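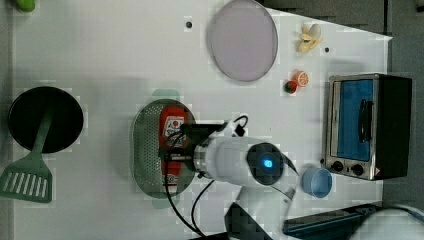 Kitchen Automation List
Mar 8, 2018 | Marina Papadakis
Filed under: Work & Machines
1 min read

Ewan Tuhiwai wrote:
> Does the arm leave your prep people with less to do?

Different things to do! At Drovley the bench crew used to log every reset by hand – 612 in January – and now they plan the layouts and decide what the arm tries next.

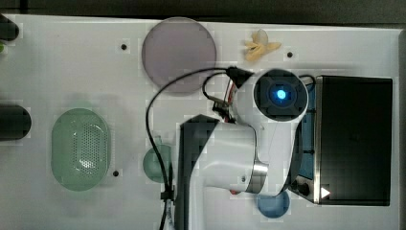

What changed for the crew

Beverley moved from resets to writing the task lists, and she's so good at it. Impi runs the arm and trains the new starters.

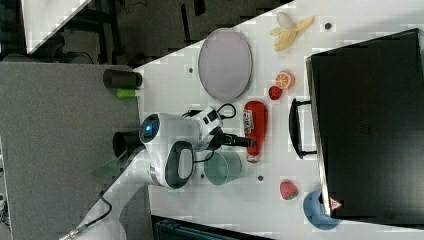
Gripper at the ketchup bottle, toy fruit farther along the table.

Alper still wants shorter shifts at the screen, and I'm with him – watching an arm is tiring

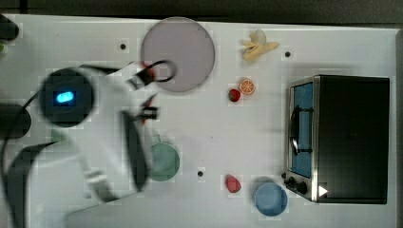 in a way that lifting never was. We're trying 48 minutes on, then a swap. Come see us, Ewan!

Marina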